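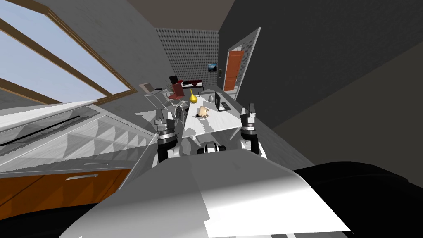

Keeping a Small Kitchen Clean Without Giving Up Your Whole Morning

I have been putting off writing this page for ages, mostly because every time I sit down to do it I notice something sticky and get up again. But so many of you wrote in after the pantry page (62 letters and emails, bless you all!) asking about countertops, cupboard fronts and that gummy film that settles on everything within reach of the stove, so let's get to it. None of this is fancy. Most of it I learned from my mother-in-law, and the rest I learned by ruining things.

We live in an old house on the Harkillow road with a kitchen you can cross in five steps, and it gets used hard. Bread, jam, school projects, a bicycle chain once. So these are tips for kitchens that people live in.

Before you start

Clear one surface completely. Just the one! If you try to clear the whole room you will end up with the toaster on the sofa and no lunch. I move everything onto a big tray, carry the tray to the dining room, and clean what's left.

Fill a bowl with hot water and a small squirt of dish soap. A small squirt, mind you. Too much soap leaves its own film, and then you are cleaning up after the cleaning. Have two cloths ready, one for washing and one for drying, and keep an old soft toothbrush nearby for the corners. I use the flat cotton cloths from Kudden, which come in a plain brown wrapper and last for years if you don't use fabric softener on them. Any smooth cotton cloth will do, and a cut-up pillowcase is every bit as good.

Greasy cupboard doors

Work from the bottom up when you wash and from the top down when you dry. I know that sounds backward. The trouble with starting at the top is that dirty drips run down over dry grease and leave tracks that are a real nuisance to get off. Once the lower part is already wet, the drips slide over it and don't leave much behind.

For wood doors, wring the cloth until it hardly feels damp and follow the grain. Dry each door before you go on to the next one. If there's a stubborn patch near the handle (there always is, it's from our hands), hold a warm cloth against it while you count slowly to thirty, then wipe. Please don't reach for the scouring pad. I took the shine off a lovely old door that way and I have looked at the dull spot every day for years.

Doors with grooves, ridges or any kind of raised pattern are where the toothbrush earns its keep. Dip it, tap off the water, and brush along the lines with very little pressure. Then press a dry cloth into the pattern and lift it off, so the dirty water comes away with it.

Bar handles

Long bar handles collect grease along the back, where you never look. Wrap a damp cloth around the bar, pull it from one end to the other like you're shining a shoe, and be prepared to be a bit shocked the first time. Dark handles hide it especially well. Once a month is plenty after that.

If a handle wobbles, tighten the screw from inside the door while you are there. I keep a stubby screwdriver in the same drawer as the tea towels for exactly this.

Windows over the counter

I like to do windows early, around eight, before the sun gets on them. Glass that dries too fast streaks, and you'll be there rubbing until your arm aches. Equal parts white vinegar and water in a spray bottle is all I use. Spray the cloth and keep the glass itself fairly dry, especially if you have wood strips between the panes, as water likes to creep in at the bottom corners and lift the finish.

Go side to side on the inside and up and down on the outside. Then if you do see a streak, you'll know which side it's on, and you won't have to go out in your slippers to check. (I have gone out in my slippers to check.)
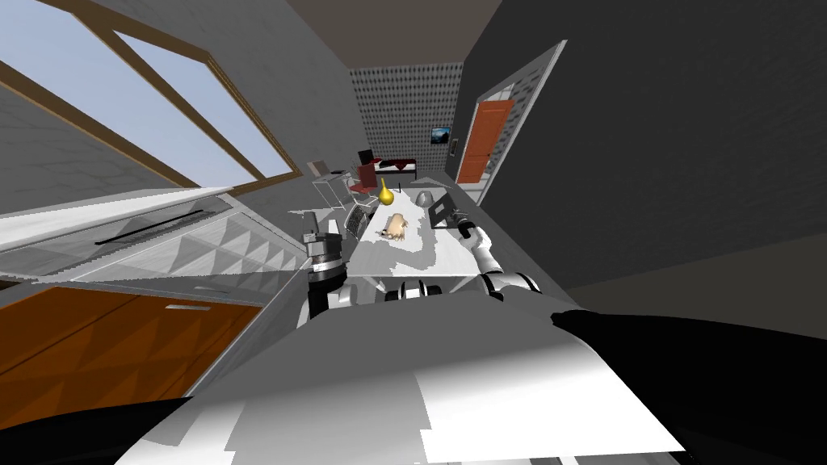
Pale tables and work surfaces

A light tabletop shows coffee rings and beet juice like nothing else, and one with a mottled finish has the opposite problem, where you can't see the crumbs until your sleeve finds them. Run your flat palm over it after wiping. Your hand will tell you what your eyes missed.

For tea and coffee stains, make a paste of baking soda and water, about as thick as pancake batter. Dab it on, leave it ten minutes, and wipe with a soft cloth. Try it on a hidden spot first, particularly on anything polished. And keep vinegar and lemon well away from marble and other soft stone! They eat into the surface and leave dull marks that no amount of wiping will bring back.

Candle wax wants ice, held in a sandwich bag, until it goes brittle enough to nudge off with an old plastic card.

Smells in the drain

Pour in half a cup of baking soda, then half a cup of vinegar, let it fizz itself out, and follow with a kettle of hot tap water. I do ours in March when the windows are finally open again and then whenever the sink begins to sulk. If the smell comes back in a day or two, take out the strainer and scrub the underside.

A word on cloths

Wash kitchen cloths hot and dry them flat or on a line. A damp cloth balled up by the faucet will smell by supper. We have a little Mandagi rack screwed inside the cupboard under the sink, and the cloths hang there overnight with the door left open a crack.

Next time I'll get to oven racks, which I know several of you are waiting for. I'm waiting for somebody else to do mine.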